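Sodelano Work Table, Model 404

The Sodelano is a large, plain work table from Goltatside. It is meant for packing rooms, repair benches, school labs and anywhere else that needs a wide, clear surface that stays put. It ships flat in two cartons and goes together with the hex key in the hardware bag.

The top comes in white or off-white. Both have a matte finish, so overhead lights don't glare back at you, and small dark parts are easy to find when you drop them. Straight edges front and back let you push two tables together without a gap.

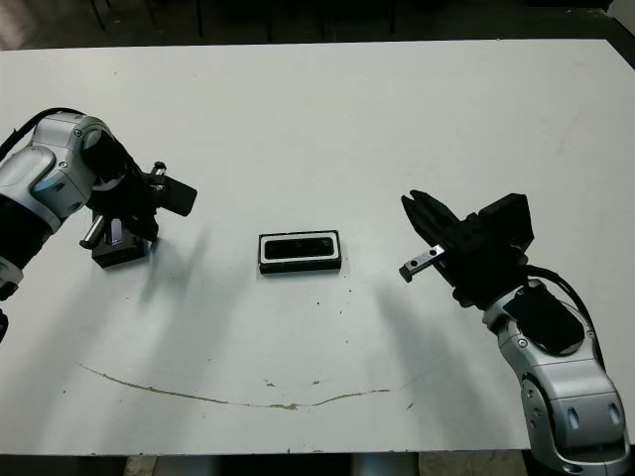
Legs are steel, with leveling feet that adjust by hand. Set the feet before you load the table - it is much harder afterward. The standard height is fixed. If you need a taller bench, order the Swai leg kit, sold separately, which fits all tables in the 400 line.

Cleaning is simple. Wipe with a damp cloth and mild dish soap, then dry. For tape residue or marker, use a little rubbing alcohol on a soft rag. Do not use scouring pads, bleach or acetone. Pads take the finish off and the top can't be refinished at home.

The top is not heat proof. Put a mat under soldering irons, glue guns and hot plates. Heat marks are not covered by the warranty.

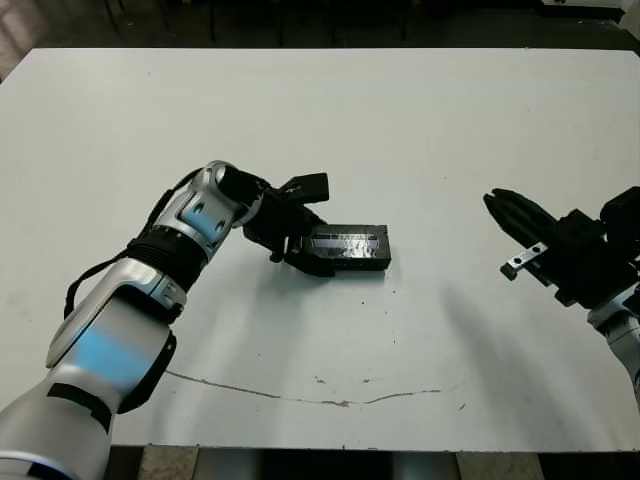

White top, matte finish.

What's in the cartons
Table top
Four legs with leveling feet
Two cross rails
Bag of 28 bolts, with hex key
Printed instructions

Options
Swai leg kit
Widia cable tray - clips to the rear rail, no drilling
Edge clamp set, 8 pieces

Shipping and returns
Orders placed before 3 p.m. leave the warehouse the next business day. Tables go by freight, so please give a daytime phone number at checkout. Check both cartons before signing and write any damage on the delivery slip. Unused tables can be returned within 15 days in the original cartons. Return freight is paid by the buyer unless the table arrived damaged.

Replacement feet and bolts can be ordered from the Parts page.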